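Demonstrations Should Be Graded Before They Are Counted

Kheri Were

Most proposals for manipulation datasets that reach my desk open with a total. The latest, from a group at Mollel, promised 3,715 demonstrations of household sorting. It did not say how many people had recorded them, or whether any two of those people would have approached the same object from the same side. I consider the second omission more serious than the size of the set.

A demonstration recorded by hand carries two things: the task, and the habits of the person doing it. A policy trained by imitation cannot separate them. If one operator grips by the neck and another by the end of the handle, the model has to represent both, and with too few examples of each it may settle on a grasp between them that neither operator would use.
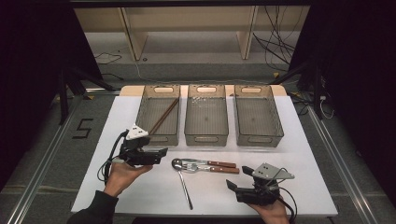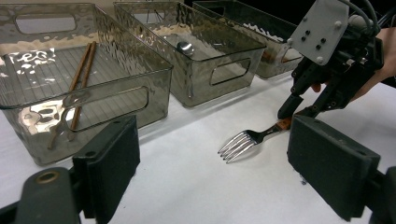 Sorting cutlery is a good test of the argument. The task sounds trivial, and its success condition can be written in one sentence. The motion is harder to specify. A fork lying flat on a white board offers very little height to close on, and when it overlaps a spoon and sits beside a knife, the order of removal becomes a decision. Chopsticks in one bin and a spoon in the next show where things belong. They say nothing about which piece should be lifted first, or by which hand. Those choices are in the trajectories, and they should be written down as a protocol before recording starts.

Mercy Langat has argued against me on this point at Starira. Her position is that variety is the purpose of human data, and that a strict protocol produces a policy that fails as soon as a handle points the other way. I accept half of that. Object positions should vary widely. Grasp strategy should vary only where someone intends it to and labels it.

My recommendation is modest. Record 200 episodes, have a second operator review them against the written protocol, and discard those that hesitate or regrasp without need. Keep the rejects in a separate folder, as they are useful for training recovery later. Only then decide how many more to collect.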